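Ticket status: Resolved
Category: Festival calendar and date display
Product: Govgate holiday calendar module
Opened by: Graller parish and temple liaison office
Assigned to: Knut Strobel, calendar support

Summary: Lunar observances appear one day early for subscribers west of the host time zone.

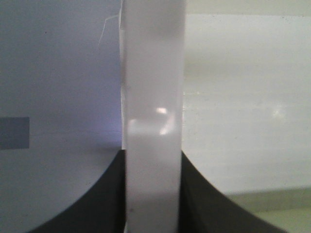
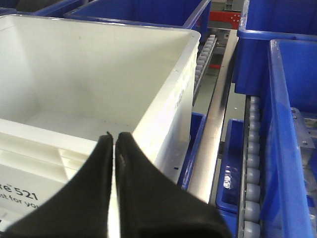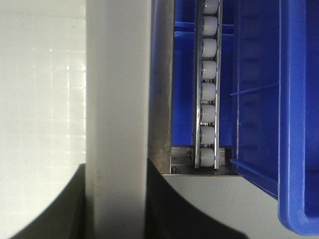
Attachments 1 to 3. The white bin is in attachment 2.

Wednesday, 9:10 a.m. Ticket received. The customer reports that the new moon observance for the coming month, together with the evening prayers attached to it, is listed on the wrong day in the public calendar. The printed calendar issued by the Ostermann office shows the correct day. The customer asks that the matter be corrected before the January listings are sent out.

9:40 a.m. Fault reproduced on a test account. The account was set to the Skirley region, and the observance moved back by one day. Fixed-date holidays such as Epiphany were not affected.

10:25 a.m. The feed contains 400 entries. Of these, 44 are calculated from the moon and carry a start time of sunset at the host location. The remaining entries are marked as all-day events and display correctly.

11:15 a.m. Request sent to the customer to confirm whether observances should follow local sunset or the sunset used by the Ostermann office.

1:30 p.m. Reply received. The customer confirms that all member congregations follow the Ostermann date. Local times may be shown for evening prayers, but the name of the day must not change.

2:05 p.m. Cause identified. The module converts the start time to the subscriber's time zone and then takes the date from the result. An entry beginning shortly after midnight on the host server is therefore placed on the previous day in western regions. The error code recorded in the log is 315.

2:50 p.m. Correction applied to the test account. The date is now stored separately from the time and is no longer converted. All lunar entries were compared with the Ostermann list, and no differences were found.

3:35 p.m. Correction released to the live calendar. Subscribers who have saved a copy of the feed on a telephone or tablet must remove it and subscribe again, as saved entries are not replaced automatically.

4:20 p.m. The customer confirms that the new moon observance is displayed on the correct day. The customer also asks whether fasting days can be shown in a separate color. This has been recorded as a feature request and will be handled under its own ticket.

Resolution code: 3 (corrected by support)
Closed by: Knut Strobel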